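Woltstead workshop notes, April 5, 2021

# Table sorting tips from the open day

These notes come from the demonstration at Karkutetti, where hand-held grippers were used at a table to practise sorting small household things. Fenna Meijer led the session and Heriberto Agudelo answered questions on upkeep. Most of the advice applies to any bench or kitchen table where small items have to end up in the right box.

## Setting out the table

- Use a matt, dark surface if most of the items are pale. White cloth or paper on a white worktop is hard to judge by eye and harder on a screen.
- Put the trays in first, then the items. Three trays are enough for most jobs.
- Pick trays of one strong colour that nothing else on the table shares. Blue was used at the demonstration.
- Leave clear space between the items and the trays. A hand or a gripper has to come down from above without catching a rim.
- Clear glass gives trouble. Turn the handle of a glass mug to the side where it can be reached, and keep it away from soft items.

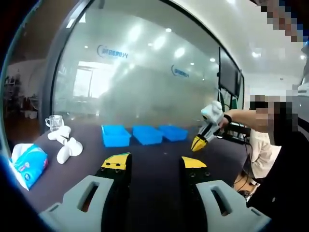

Tissue packs should be opened fully before starting. A half-peeled flap pulls the whole pack along with the first tissue. At home a small weight under the pack does the same job as a second hand.

## Holding and gripping

1. Rest the elbow between runs. Meijer stops every 90 minutes, even when the work is going well.
2. Open the fingers wider than the item before lowering them. Closing on the way down pushes the item off.
3. Approach soft goods from the top and take a fold. Approach hard goods from the side, across the narrowest part.
4. Let go at the bottom of the tray. Items dropped from the rim bounce or land on edge.
5. Fasten the wrist strap before picking up the tool and leave it on until the tool is back on the table.

Cables need as much thought as the grip. Let them hang down on the outside of the arm with enough slack for a full reach. Power strips and spare leads belong at one end of the table, away from the trays.

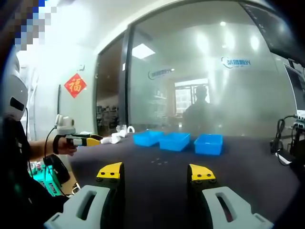
## Upkeep

- Wipe finger pads with a barely damp cloth. Agudelo advises against kitchen spray, which leaves a film.
- Check the pad screws after 2,000 grips. Replace both screws in a pad together.
- Keep a written tally. The sheet for the training pair at Woltstead stood at 2,715.
- Brush crumbs and specks off the table before the next run. They get under the trays and stop them sitting flat.
- Store trays stacked, with a sheet of paper between each if they tend to stick.

Spare pads are kept in drawer 5, next to the small screwdrivers.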